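Pillier Court, Unit 9

The lease on Unit 9 ran out in February. The inspector arrived at three in the afternoon with a moisture meter, a flashlight and the standard form, version 30, which the Greenwood office had issued to replace a version that had no box for odors.

She worked from the door inward, as the procedure required. Hall: walls sound, one switch plate cracked. Kitchen: tap functional, drain slow. She wrote "slow" and timed nothing. The form did not ask for a time.

The tenant had been employed at Drullow, on the night desk, where incoming calls from the reservoirs were logged by hand. His forwarding address was a post office box. His deposit was 1351, paid in full, and the purpose of the visit was to determine how much of it he would get back.

The bedroom took longer. She noted the walls as white, no visible staining, and tested the plaster at knee height. The meter gave the same reading in each corner. She entered it once and drew a line down the column.

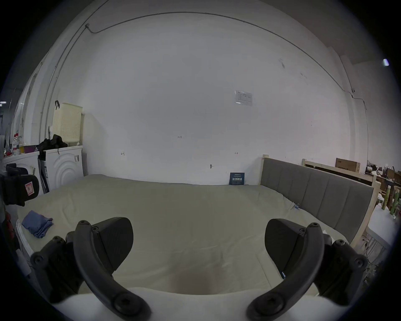 Bedroom, Unit 9. Pale sheet, blue cloth at left.

The form had a line for furniture and a line for items abandoned. Bedding could be entered under either. The manual placed a made bed under furniture and a stripped bed under items abandoned, and was silent on a bed with its sheet on and a cloth left bunched on one side. She read the paragraph twice. Then she wrote "bed, in use" and initialed the margin, as the manual required for any wording of her own.

It was the first time in the job that she had written that a thing was in use.

She sat on the hall floor to complete the second page. The heating had been shut off from the basement, and the pipes ticked at uneven intervals. At Prandico, where she had trained, they had been taught to record sounds only if the sounds persisted after the inspector stopped moving. She stopped moving. The pipes continued. She recorded them.

At half past four the telephone in the hall rang. The service was listed as disconnected. She checked the sheet, found the entry, and confirmed that it was her own, made an hour earlier after she had lifted the receiver and heard nothing.

She let it ring nine times and picked it up.

A man's voice gave a reservoir number, a depth in feet and the time. The time was correct. He repeated the depth and waited, in the manner of someone used to having it read back.

She read it back.

"Thank you," he said, and the line closed.

She crossed out "disconnected," wrote "intermittent," and initialed the margin. There was no box for the depth. She put it under odors, that being the only box with room, and turned to the last page.

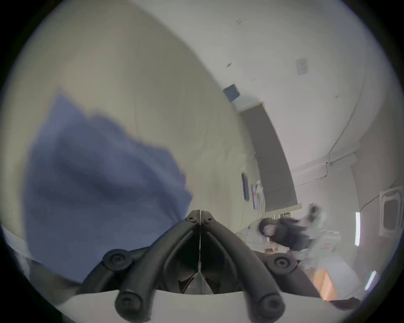

Return of Deposit

Deductions: switch plate, one. Drain, none. Telephone, none. The balance was approved at Greenwood without comment and mailed to the post office box. It came back in nine days, unopened, with a depth in feet written on the front in pencil.

She compared it with the figure on her form. The water had risen by three.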